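4.2 Setting the open reference for the gripper width estimator

The planner reads finger gap from the wrist camera, so the estimator needs a reference before first use.

1. Start Mapplebeck and connect on port 1259.
2. Open the fingers fully and point them at a bare patch of tabletop.
3. Select Width > Capture Open. Hold still for 30 frames.
4. Close the fingers and select Capture Closed.
5. Check that the residual is 2 pixels or less, then save.

Note: Repeat the procedure after changing finger pads. Frayed pad edges can shift the detected contour.

Caution: Do not run the planner on an unsaved reference.
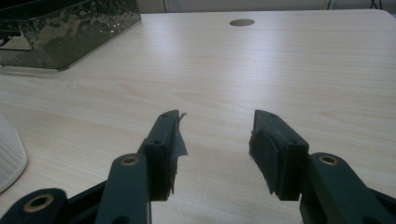

Figure 19. Fingers open over the tabletop, wrist camera view.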